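Picking up where I left off with the bowl task

Posted on a Sunday in March by the bench notes author
2 comments | 14 shares

I spent most of the morning recording examples for the pick-and-place set. The goal is still the same: get the arm to put a named object in the wooden bowl, starting from wherever the object happens to be on the table. I'm calling this batch Pokow so I can keep it apart from the older one, Provach, which had the bowl in the same spot every time and taught the model very little.

Each example is one pick and one release. I drive the arm, stop the recording, move things by hand and start again. The target is 300 examples for the green block before I switch to the red ball. The block is harder than I expected – if I grip it at an angle, one end gets to the bowl well ahead of the other, and I have to decide whether to straighten it or just let go. I've been doing some of each and tagging them.

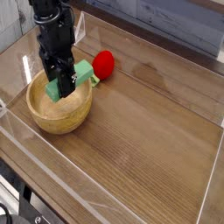 What I keep and what I throw out

I keep slow examples and clumsy ones, as long as the object ends up in the bowl. I throw out anything where I bumped the acrylic or changed my mind halfway. Misses go in a separate folder for later.

The whole collection is at 3714 examples now, nearly 2000 of them from Provach. I'll probably train on Pokow alone first – it's smaller, but the starting positions are much more varied.

Next week: the red ball, then both objects with the bowl moved to the right side.

Contact | Copyright Bench Notes | Back to top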